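Search this site Search Go

Teaching by Hand: A Talk with Natalie Greenwood

6/28/25

Natalie Greenwood talks fast when the subject is dishes. She runs data gathering at Testik, a small robotics outfit in Clakville, and her team spends its days steering two arms through the same household chores over and over (she still loves watching it!).

"People figure the clever part is the model," she says. "I think the clever part is a person deciding how to pick up a bowl."

The current chore is clearing tableware into a plastic bin. Since November the team has saved 471 runs of it, and Greenwood wants another 400 before anyone trains on the set.
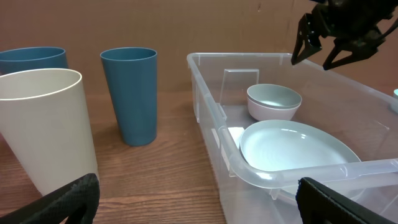
What makes one example worth keeping?

"A steady pace and a clear finish. If the operator dithers over a tumbler for ten seconds, the model learns to dither too."

She doesn't throw out every fumble, though. Of the first batch, 44 runs include a missed grasp followed by a second try, and those are her favorites. "That's gold! The arm has to see what recovering looks like."

Operators swap out after seven runs, a habit she picked up at her old lab in Ciddale. Tired hands get sloppy, she says, and it shows up in the wrist views first.

Next up is Hughes, the team's name for a longer chore that starts with unstacking. "I can't wait," Greenwood says. "We've already been arguing about which hand goes first."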